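The right wrist cable again

Jan 16, 2025

I wrote in June that the wrist dropout on Grota was fixed. It was not fixed. It came back last week in the laundry task and I spent three evenings on it, so this post replaces the old one.

The symptom first. Grota runs the laundry sequence: take a garment, move it between the washer and the basket, release, return. On 198 of 200 cycles the right wrist behaved. On the other two it stopped reporting position for a short time while the arm was reaching down. The controller held the last good value, decided the wrist was behind where it should be, and commanded it to catch up. The wrist was already there. The result was a hard twist with the fingers closed on cloth.

Nothing was damaged except a sock. I still count it as a safety fault, as the same twist with a hand nearby would be a bad day for somebody.

My June explanation was a loose connector at the forearm. I reseated it, added a clip, ran ten cycles and called it done. Ten cycles tells you very little about a fault that shows up once in a hundred.

What I did this time:

Logged the encoder line separately from the joint state. The Kavis logger timestamps raw packets, so a gap shows up as a gap and the held value can't hide it. Both events had one.

Plotted the gaps against arm pose. Both fell in the same narrow band, elbow out and forearm pitched down, with the wrist near the end of its roll.

Powered down, put the arm in that pose by hand and flexed the cable with a meter on it. The encoder line opened at 3 ohms of extra resistance and then went fully open when I bent it further. The break is inside the jacket, a short way back from the connector I had blamed.

The cable runs outside the arm in a loop, and the length of that loop is a compromise. Too short and it pulls at full reach. Too long and it catches on things. I had shortened it in the spring after it snagged, which put the bend in one place every cycle.

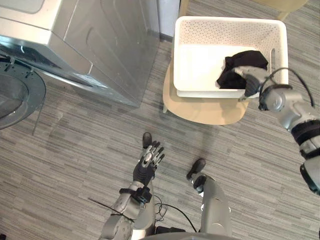
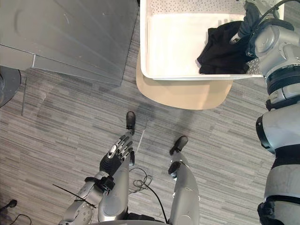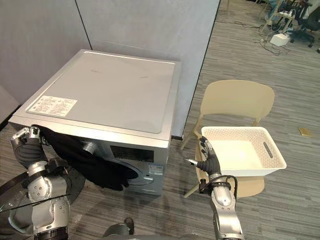 The replacement is a Van Loon high-flex cable with a larger minimum bend radius, so the routing had to change too. I moved the anchor point back along the forearm and let the slack spread over a longer run.

The software change matters more. A missing encoder packet now puts the joint in a damped hold and stops the sequence. It does not resume by itself. The old behavior came from the Suneck driver defaults, which I had never read closely, and holding the last value is a reasonable default for a conveyor. It is a poor one for an arm.

I tested the stop by pulling the encoder plug mid-reach, with the torque limit turned down and the stop button in my other hand. The wrist went slack against the damping and stayed put.

Still open: the left arm has the same cable type and the same driver settings. The settings are changed as of tonight. The cable is on order, and until it is in I'm running that side at reduced speed. I'll post the packet logs once there are another 200 cycles on the new routing.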